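Relatório de progresso ao financiador
Projeto Dravar — recolha, triagem e reutilização de brinquedos e ferramentas
Período: março a 3 de outubro
Responsável: Rohani Liem

1. Situação geral

O trabalho decorre dentro do plano aprovado. A sala cedida pela Santoso está em uso desde março e as entregas das escolas e das famílias chegam agora com regularidade. Até ao fecho deste relatório foram registados 600 artigos, dos quais 248 já seguiram para os parceiros. Os restantes aguardam triagem, limpeza ou reparação.

A principal alteração em relação à proposta inicial diz respeito às ferramentas. Tínhamos previsto receber quase só brinquedos, mas muitas famílias entregam tudo junto, no mesmo saco. Passámos a aceitar ferramentas manuais pequenas, desde que completas e sem ferrugem nas partes móveis.

2. Sala e equipamento

A bancada de madeira clara foi colocada a uma altura que permite trabalhar de pé. O chão mantém a alcatifa escura que já existia. A Santoso propôs retirá-la, mas a despesa não estava orçamentada e o assunto ficou adiado para o próximo período.

As caixas de triagem vieram usadas do armazém de Stumstead, sem custos para o projeto além do transporte. O interior está riscado e gasto. Pedimos orçamento para forrar o fundo das caixas com feltro, o que protegeria as peças pintadas. O valor segue em anexo e cabe na rubrica de consumíveis.

3. Triagem

Os artigos entram na caixa em lotes pequenos. Na fase inicial enchíamos as caixas até acima e as peças miúdas perdiam-se no fundo ou voltavam para o lote errado. Com menos artigos de cada vez, o registo ficou mais fiável e as devoluções por erro de etiqueta diminuíram.
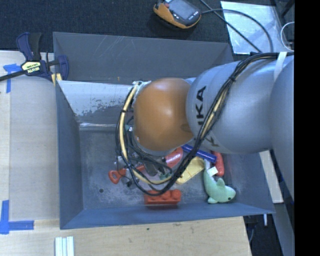

Caixa de triagem com um pequeno lote de brinquedos e ferramentas, junto à bancada.

Cada artigo recebe um de três destinos: pronto a entregar, para reparar ou para reciclagem. Os brinquedos com pilhas são separados à parte e só seguem depois de verificado o compartimento. As ferramentas vão para um lote próprio — não são entregues às escolas do primeiro ciclo.

4. Dificuldades

O registo em papel atrasou o inventário durante o verão. A folha de cálculo fornecida pela Allow resolveu parte do problema, embora ainda não permita distinguir conjuntos incompletos de peças soltas. Aguardamos a versão corrigida.

Falta também espaço para guardar os artigos em reparação. Neste momento ficam em prateleiras emprestadas, que teremos de devolver.

5. Próximos passos

Estão marcadas 8 entregas até ao fim do ano letivo. Antes disso, é preciso concluir a triagem do material em espera, decidir sobre o forro das caixas e comprar prateleiras. Solicitamos autorização para transferir para este fim a verba não utilizada em transportes. O mapa de despesas atualizado acompanha este relatório.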